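Notes, Permont library talk, February

Open with the page count: 310. Wait for the groan. My novel Reriver took 2 winters and lost 105 pages, mostly weather. 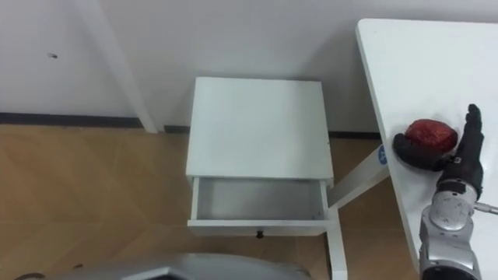
White nightstand, bare top.

Plot in one breath: widow, ferry, wrong brother. Don't give away Hanbridge.

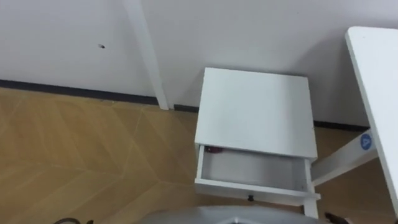

Photo: Irfan Khokhar

Read the Malik chapter, 3 minutes, no accents.
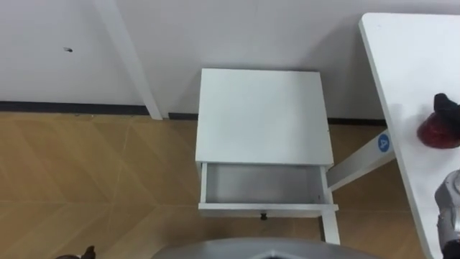 Chapter nine is where readers quit. Malik hunts for the letter. Point at the open drawer: empty, like his. Then questions.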